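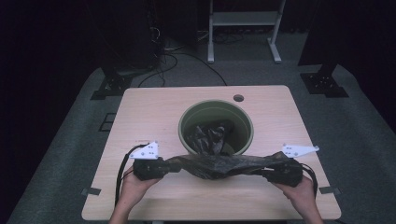

올리브색이 도는 녹색 통과 검은 비닐봉지. 봉지 하나는 통 안에 있고 하나는 그 앞에서 팽팽하게 당겨져 있다.

검은 봉지를 펴는 시간

글 카이수 사렐라(Kaisu Saarela)

나는 한국어로 글을 쓴 지 5년이 되었지만, 아직도 어떤 낱말은 쓰기 전에 한참 바라봅니다. ‘쓰레기통’이 그런 낱말입니다. 핀란드에서 내가 자란 집에는 쓰레기통이라고 부를 물건이 없었습니다. 싱크대 밑에 양동이가 있었고, 어머니는 그것을 그냥 양동이라고 불렀습니다. 한국에 와서 처음 세 든 방에도 양동이를 하나 놓았는데, 옆방에 살던 Định Đỗ 씨가 그것을 보고 걸레 빠는 통이냐고 물었습니다. 나는 쓰레기통이라고 대답했고, 그는 예의 바르게 고개를 끄덕였습니다.

이번 호의 주제는 집 안의 작은 일입니다. 편집부에서 무엇을 쓰고 싶으냐고 물었을 때 나는 봉지를 끼우는 일을 쓰겠다고 했습니다. 전화기 너머에서 잠깐 말이 없었습니다.

우리는 이 일을 아주 자주 합니다. 그런데 배운 적은 거의 없습니다. 요리는 배우고, 빨래도 누군가 가르쳐 줍니다. 봉지는 그저 어느 날부터 혼자 끼우게 됩니다. 그래서 사람마다 방법이 다르고, 그 방법을 바꾸라고 하면 조금 섭섭해합니다.

나의 이웃 아르네 켐파이넨(Aarne Kemppainen) 씨는 올해 74세입니다. 그는 봉지를 먼저 공중에서 한 번 크게 텁니다. 공기가 들어가서 봉지가 둥글게 부풀면 그때 통 위에 내려놓습니다. 소리가 꽤 커서 벽 너머로도 들립니다. 나는 그 소리가 나면 그의 집에 손님이 다녀갔다고 짐작합니다. 그의 말로는 얇은 봉지일수록 손바닥으로 문지르지 말고 공기에 맡겨야 한다고 합니다. 그러나 그의 부엌은 넓고 내 부엌은 좁습니다. 나는 봉지를 털다가 컵을 두 번 떨어뜨린 다음에 그 방법을 그만두었습니다.

카퓌신 자케(Capucine Jacquet) 씨는 반대로 합니다. 봉지를 양옆으로 당겨 주름을 조금 편 뒤, 입구를 찾아 벌리고, 통의 가장자리에 한쪽부터 걸칩니다. 그리고 통을 돌립니다. 손이 통을 따라 도는 것이 아니라 통이 손 앞에서 돕니다. 나는 이 차이를 글로 쓰기 위해서 그녀에게 세 번이나 다시 보여 달라고 부탁했습니다. 세 번째에는 그녀가 웃느라고 봉지를 놓쳤습니다.

입구를 찾는 문제에 대해서도 써야 합니다. 새 봉지의 두 겹은 서로 붙어 있어서 어느 쪽이 열리는 쪽인지 알기 어렵습니다. 검은 봉지는 더 그렇습니다. 빛을 받으면 주름마다 번쩍거리는데, 그 번쩍임 때문에 가장자리가 잘 보이지 않습니다. 자케 씨는 손끝으로 두 겹을 비벼서 찾습니다. 켐파이넨 씨는 창문 쪽으로 돌아서서 찾습니다. 나는 손가락에 물을 조금 묻힙니다. 한국의 시장에서 채소 파는 아주머니에게 배운 방법이고, 지금까지 나를 실망시킨 적이 없습니다.

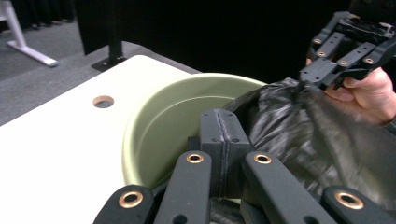
넓고 둥근 테두리의 오른쪽에 구겨진 검은 봉지가 걸쳐 있다. 흰 상판에는 작고 둥근 구멍이 하나 있다.

다음은 통의 이야기입니다. 나는 테두리가 두껍게 말린 통을 좋아합니다. 봉지를 걸치면 얇은 테두리보다 덜 미끄러진다고 느낍니다. 색은 연한 녹색이 좋습니다. 올리브 열매가 아직 덜 익었을 때의 그런 녹색입니다. 검은 봉지가 그 위로 넘어오면 두 색이 뜻밖에 잘 어울립니다. 쓰레기를 담는 물건에 대해 어울린다는 말을 써도 되는지 나는 사전을 찾아보았고, 안 된다는 말은 없었습니다.

통을 바닥에 두고 봉지를 끼우는 사람이 많지만, 나는 탁자 위에 올려놓고 하기를 권합니다. 허리를 굽히지 않으면 마음이 급해지지 않습니다. 탁자가 밝은 색이면 검은 봉지의 가장자리도 더 쉽게 보입니다. 물론 통의 바닥을 먼저 닦아야 합니다. 이것을 잊어버려서 에델트라우트 비스(Edeltraud Wyss) 씨의 식탁에 동그란 자국을 남긴 일이 있습니다. 그녀는 스위스 사람이고 나에게 아무 말도 하지 않았지만, 11월에 다시 갔을 때 식탁에 식탁보가 깔려 있었습니다.

비스 씨에게는 또 다른 습관이 있습니다. 통 속에 다음에 쓸 봉지를 미리 넣어 둡니다. 접어서 넣는 날도 있고 그냥 뭉쳐서 넣는 날도 있습니다. 쓰던 봉지를 들어내면 바로 그 밑에 새것이 있습니다. 나는 이 방법을 듣고 아주 감탄했습니다. 집에 와서 그대로 해 보았는데, 밑에 둔 봉지를 잊고 그 위에 또 한 장을 넣고, 다음 주에 또 넣었습니다. 그래서 내 통은 점점 얕아졌습니다.

봉지의 크기에 대해서는 의견이 갈립니다. 켐파이넨 씨는 통보다 훨씬 큰 것을 사서 밖으로 길게 늘어뜨립니다. 묶을 때 편하다는 것입니다. 자케 씨는 늘어진 비닐이 보기 싫다고 합니다. 나는 큰 것을 쓰고 남는 부분을 뒤쪽으로 모아서 한 번 비틉니다. 통을 벽에 붙여 놓으면 비튼 곳이 보이지 않습니다. 다만 비트는 힘이 너무 세면 앞쪽이 당겨져서 통 안으로 빠집니다. 이것은 연습이 필요합니다.

글을 다 쓰고 나서 Định Đỗ 씨에게 먼저 읽어 달라고 했습니다. 그는 조사를 여러 개 고쳐 주었고, 자기 방법이 빠졌다고 했습니다. 그는 봉지를 끼운 다음 주먹을 통 안에 넣어 바닥까지 한 번 누릅니다. 밑에 갇힌 공기가 옆으로 빠지면서 비닐이 벽에 가까이 붙는다고 합니다. 오늘 저녁에 봉지를 갈 차례이니 나도 그렇게 해 보려고 합니다.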